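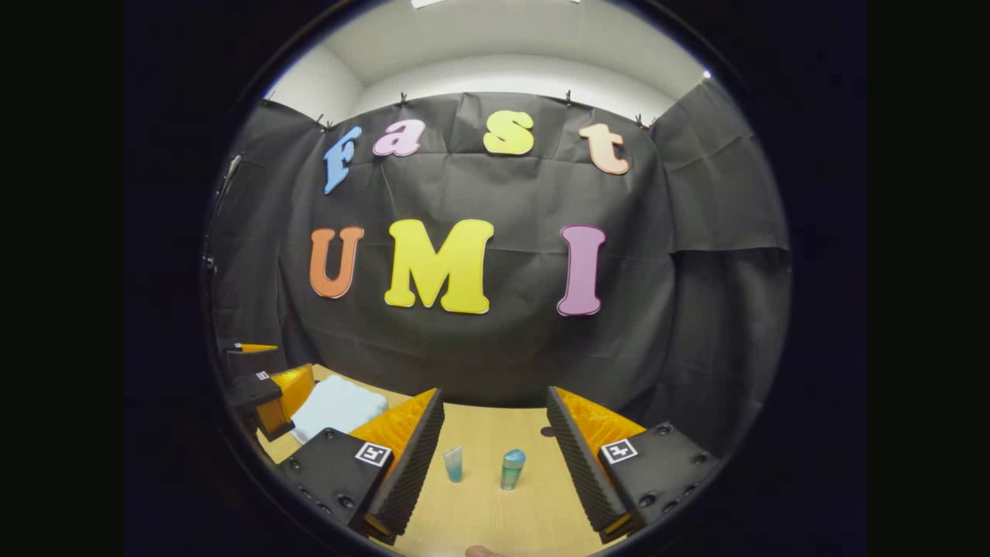
Two little containers and a folded cloth, waiting to be packed.

September, late, feet up on the other chair

Well, today was a mess. I was so sure it was going to be a good one, too! I got in before eight with a coffee the size of my head, and the plan was simple: suitcase packing with the two hand grippers, all day, until we had enough demos to feed the Ukano arm over the weekend. Toiletries, cloth, zip, done. I even cleared my afternoon for it.

The first hour went fine. I have gotten pretty quick with those orange fingers (I still pinch too hard with the left one, I know, I know). Then I ran the morning's batch through the checker while I ate a granola bar, and the left gripper's path came back looking like a fly trapped in a jar. One second it's over the table, the next it has jumped sideways, then it's back. The right one was smooth as anything. Of 6 takes I could keep 3.

My first thought was the cloth backdrop. It's dark and wrinkly and there isn't much on it for the tracking to hang onto, apart from the big foam letters, so I blamed that and spent way too long fussing with the lights. No change. Then I blamed the cable, swapped it, no change. Then I blamed Grovis, our tracking software, out loud and with some feeling, and rolled it back to the old version. You guessed it.

What it was in the end: a screw. One tiny screw on the finger mount had backed out just enough that the whole left finger could rock when I squeezed. So the marker on it rocked too, and the software kept deciding the gripper had gone somewhere new. I only found it by wiggling the thing next to my ear like somebody testing a watermelon. It clicked. I could have cried. 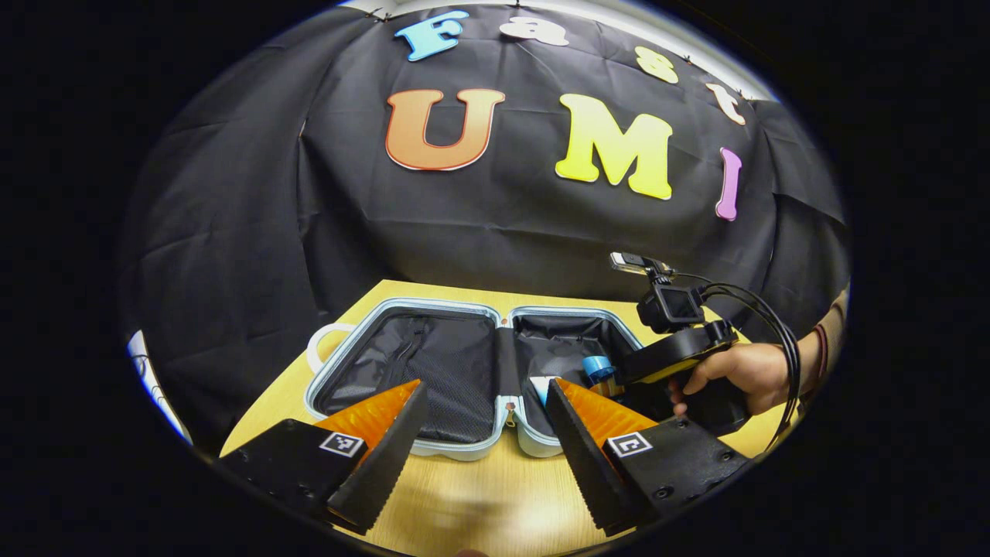 Suitcase open, both grippers in. The zipper pull is the part I dread.

And that would have been a funny story and an early night, except for the other thing, which I'm still cross with myself about. Once the screw was tight I was feeling cocky, so I loaded the policy we trained last time onto the arm, just to see. Take 1726, if you please. It went for the suitcase lid nicely, got hold of it, and then kept pushing. Just leaned on it. The lid bent, the table creaked, and I stood there like a post for what felt like a year before I slapped the stop.

I was standing inside the tape when I did it. I'm the one who put that tape down! The stop button was on the far side of the bench because I'd moved it to make room for my coffee. Nothing broke and I'm fine, but my hands were shaky for a good while after, and I had to go walk a lap of the parking lot.

I wrote it up properly before I left. The force limit had gone back to its default when I rolled the software back, so that's one for the startup checklist. The button is now strapped to the post by the tape and it's staying there. I also went through the old Marulanda recordings, as those used the same left gripper, and 5 of them have the same jitter if you squint. Ugh. Those will have to come out and I'll have to redo them.

So no training run this weekend. I sent Ploseo a note saying their demo slides, and I haven't looked to see if they answered. Tomorrow: thread lock on every screw on both grippers, then back to the suitcase. I need to buy more granola bars.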